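The Pink Fleece Corner: a little gallery of one very soft cloth
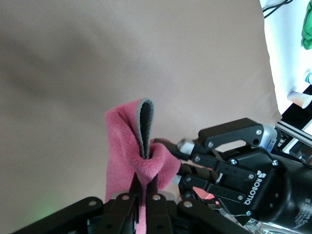
Words and folding by Dela Alhassan | Flalwood Home Pages | posted in April | 2 comments

Okay, so I have a thing about fleece. I know some people swear by linen and I've got a drawer of nice cotton napkins that I never touch, but give me a fuzzy pink cloth and I'll happily lose a whole morning to it (and did!). The one at the top is pink and plush on one face and a dark gray-black on the other, and I love how the dark side only comes out at the very tip, where the fabric folds over. There's a slim edge of lighter gray running along the fold, too, like a little bit of piping.

My favorite part is the collar, though. Under the tip it all bunches up into a ruffle and flares out to the right, and then one loose flap of pink just goes its own way. I've tried to get a ruffle like that on purpose with a cotton towel and it's hopeless. Cotton creases. Fleece sort of rolls over itself and stays puffy.

The plain beige behind it was the right call, I think. I went back and forth with Berhanu Alemayehu, who shares the Jaterness workroom with me and has opinions about backdrops, and he wanted dark green. I'm glad I held out! Pink against beige feels warm without turning into a nursery.

If you want to try a pinch and twist at home, lay the cloth flat with the color you want most of facing down, pick it up from the middle, and give it half a turn while you gather the sides with your other hand. Then let the top flop whichever way it likes. Two-sided fleece is worth hunting for, as you get that peek of the second color for free. I cut mine into 50 cm squares, but a bigger piece gives you more to drape.

A couple of people wrote in after the last gallery about washing. Cool water, no softener (it flattens the fuzz), and hang it over a rail. I don't iron fleece, ever. I did it once to a blue one and it came out with a shiny patch the shape of the iron, so now that one lives under the sink.

Next up is the Teshome set, all wool and mostly brown, and Berhanu is picking the backdrop for that. Yes, it's going to be green.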